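Organizing Small Spaces, Handout 4: The Clear Desk

Welcome back, everyone, and I hope your junk drawers are still behaving after last time! Today we move up to the desktop, which most of you told me is the spot you dread. Please read this sheet before the practice hour and bring along one pouch or case that you already own (no shopping yet, please, I mean it).

The rule we'll work with is an old one of mine. Anything smaller than your hand lives inside something else, and that something else has a fixed place. Pens, clips, erasers, that little charger you keep losing, all of it.
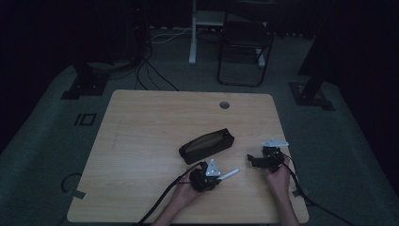 Pouches do this job better than cups, in my experience, and I have tried a great many cups. A cup invites you to keep adding, while a zipper makes you stop and choose. Look for a long one, like the black zippered pouch on the light wood-grain table, with a panel in a different color on top so you can tell at a glance which side is up. Notice the round grommet hole toward the back of the table, too. If your desk has one, run your lamp cord through it first and settle the pouch afterward.

For the practice hour: empty your pouch completely, put back up to 6 things, and zip it. Leave the rest in the Rukel tray by the door and we'll sort through it together.

Reading for next time: the Dallberg packet, page 119.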